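Wondbridge Planner
Motion and grasp planning for small arms, with a simulator in the box

Wondbridge Planner is the software we wished we had when we started out: a motion planner, a grasp checker and a simulator that all share one description of your robot. You load your arm and gripper once, and after that you can try an idea in simulation, change your mind, try it again, and send the very same task file to the real controller when you are happy with it.

Most people come to us with some kind of stacking, sorting or tray-loading job, and most of them are surprised by how much time goes into the last little stretch before the fingers close. We were too! So that is where we have put a great deal of our effort. The grasp checker looks at finger clearance on both sides of the part, the approach angle and the room left for backing out again, and it tells you in plain words which of those is the trouble.

The wrist view is probably the part of the simulator our customers write to us about most. It renders what a camera mounted near the gripper would see, at every step of the plan, so you can build and test your perception code long before any hardware is on the bench.
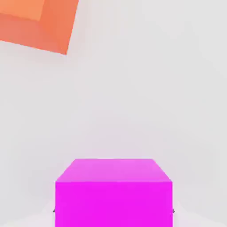
Simulated wrist view in Wondbridge Planner: magenta cube between the gripper fingers, orange cube farther off at upper left.

Views like this one are deliberately plain. Flat colors and a pale surface make it easy to see whether your detector is finding the right part, and how it copes when the held part fills so much of the picture. Once that is solid, you can bring in your own meshes and textures – the Mumness importer takes care of the conversion – and make life as hard for your detector as you like.

What comes with it

Wondbridge Planner, for Linux and Windows
Mumness mesh importer
5 starter tasks, including two-cube pick and place
Aksoy log viewer, for replaying a plan step by step alongside its wrist view
One year of updates and email support

Licenses

Single seat, order no. 1289: $935
Lab pack, order no. 2367: please write to us for a price, as it depends on how many arms you plan to connect

If you are not sure whether your gripper is supported, send us its model name and a rough sketch of the job. Zsolt Szilágyi looks after the gripper library and is happy to talk it through with you – he answers most mail before noon, though on Friday he is usually busy with release builds, so give him until after the weekend.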